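Parts boards: the jigsaw panels are back on the bench

Members who borrow from the electronics shelf will know that the panel boards have been away for the summer. They are back now, and the first is set up on the white bench at the Kutora workshop for anyone who wants to try it before booking one out. 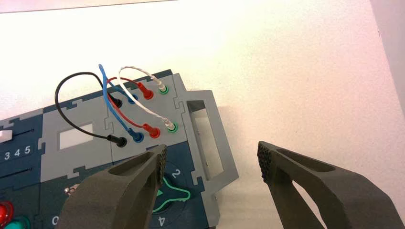
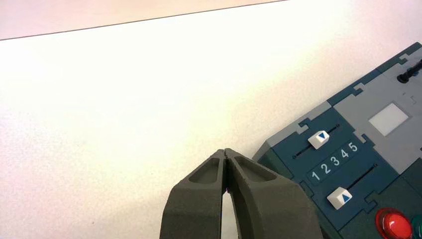
The boards replace the old Vustance trays, which had everything fixed to one sheet and had to be taken out of use whenever a single part went wrong. With the new ones, each part has its own panel and the panels lock together along the sides. The patch panel is the one most people ask for. It has two rows of round sockets, and we keep it with four cables in black, blue, red and white. On the bench board each cable goes from a plug in the upper row to one of the same colour in the lower row, and the white one uses the two sockets with green rings. Please put them back this way when you finish. It is the quickest way for the next person to see that the set is complete, and it saves the shelf team from sorting through the drawer for a stray lead.

The cables are different lengths and they will cross over each other. That is fine. What we would like people to stop doing is winding them tightly round a hand and pushing them into the box lid. We lost two leads last term to breaks just behind the plug, and in both cases the lead had been stored bent. Hold the plug by its collar when you take it out of the socket, and let the cable lie in whatever loop it wants. If it hangs over the edge of the board, that is all right on a bench, but take the cables off completely before the board goes into its carrying box.

The panels

The grey panels and the dark blue ones fit together with the same jigsaw notches, so they can go in almost any order. We have kept to one layout for the loan boards so that the printed sheets make sense. The sheets refer to the sockets, the slider and the white square by name, and if the panels have been moved about the sheet is not much use to a beginner. If you have your own plan in mind, go ahead and rearrange them, then put them back in the order shown on the card inside the lid.

To separate two panels, lay the board flat and lift one side straight up. Do not bend the join. The tabs are the weakest part of the whole thing, and a bent tab never sits quite level again. If a join feels tight, work along it a little at a time. A few of the Davon panels in the older set were slightly oversized and needed a rub with fine paper, and one or two of those are still in circulation. They have a pencil cross on the back.

The slider has numbers printed below its slot. These are only there as positions to refer to on the sheets and do not stand for volts or anything else. Several people have asked about this, so the next print of the sheets will say so on the first page.

Cleaning

Wipe the panels with a dry cloth. A soft brush is better for the seams, which collect dust and pencil shavings. Please do not use spray cleaner on the boards. It gets into the sockets, and it also leaves a film on the grey panels that shows up every fingermark afterwards. The bench top can be cleaned with a damp cloth as usual, but move the board well clear first and let the bench dry before you put it back.

Borrowing

There are 4 boards in the set. One stays at Kutora for use in the workshop and the others can be booked out for up to a fortnight. Bookings open in September and are made through the desk in the same way as tools. You will be asked to check the contents against the card when you collect and again when you return. This takes a few minutes, so please do not arrive just before closing at half past five.

The loan boards go out in the flat grey boxes from Farah, with the cables in a cloth bag on top. Carry the box level if you can. The bag should not be tucked in underneath the board, where it pushes up against the panels and opens the joins.

If something is missing or damaged, write it on the card and tell the desk. There is no charge for ordinary wear. We hold spare cables in all the colours and a small number of spare panels, but we are short of dark blue ones at present and cannot replace those straight away.

Numbers from last year

The shelf made 2,354 loans last year across everything on it, from soldering stands to the boxed kits, and the desk expects to reach almost 3,000 this year now that the boards are available again. The old trays were among the most borrowed items even when half of them were out of action, so we expect the new boards to be busy. If the dates you want are taken, ask to go on the waiting list. Boards often come back early, particularly in the second week of a loan.

Sheets and spare cards

Printed sheets are kept in the rack beside the desk. There is a short set for people who have not used a patch panel before and a longer set for groups. Take what you need, but please return any clean copies with the board. Cards that have gone missing from the lids can be replaced at the desk, and the layout drawing is pinned up over the bench for anyone who needs to check the order of the panels while they work.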